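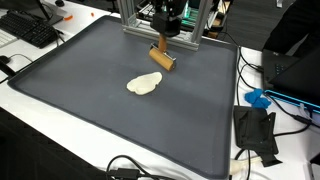

To: Stillgate Community Kitchen members list
Subject: Re: Shared flour order and storage, January

Dear members,

The office has received several replies to the notice sent by Nahom Zeleke on the shared flour order. His message is quoted in part, with the office's response following each portion.

> The supplier at Wendska has changed its minimum order from
> 27 bags to 50. Members who bake only once or twice a month
> have asked whether they must take a larger share.

No member is required to take a larger share. The kitchen will buy the remaining bags and hold them in the dry store, where they may be bought singly at the order price. Requests should reach the office by noon on the closing date posted at the front desk. Late requests will be placed on the following order.

> Several bags from the last delivery were left open on the
> lower shelf. I would ask that the rule on sealed bins be
> restated.

The rule remains in force. Opened flour must be moved to a lidded bin and labeled with the member's name, the type of flour and the month of opening. Rye and whole wheat are kept on the Bralmont shelving by the north door, which is the coolest part of the store. Unlabeled flour will be removed at the end of each month.
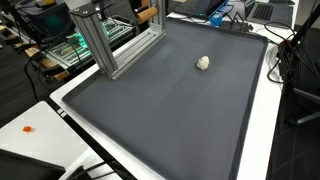 Large tray on the white table.

> Could the list also be told what is happening with the
> Wubshet starter? Two members believed it had been thrown out.

The Wubshet starter was not thrown out. It was moved to the second refrigerator while the first was being repaired and is now back on the top shelf. Members who take a portion are asked to feed the remainder with equal weights of flour and water and to sign the sheet on the door. The sheet has not been signed regularly since the fall.

> Lastly, the fee. My understanding is that it stays the same.

The storage fee is unchanged for current members. New members pay the joining charge as well, and both may be paid at the desk or by check. The list now has 189 subscribers, of whom 13 have not confirmed their contact details for the coming year. Those members will receive a separate notice. Accounts that remain unconfirmed will be closed to new orders, although any flour already paid for may still be collected.
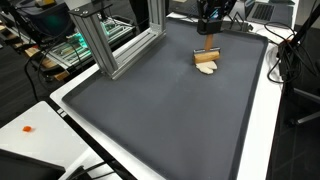

Dough under the wooden roller.

Corrections to the order sheet should be sent to the office directly and not to the full list. Please include your bin number and the type of flour. Changes cannot be taken by telephone.

Respectfully,

Office of Member Services
Stillgate Community Kitchen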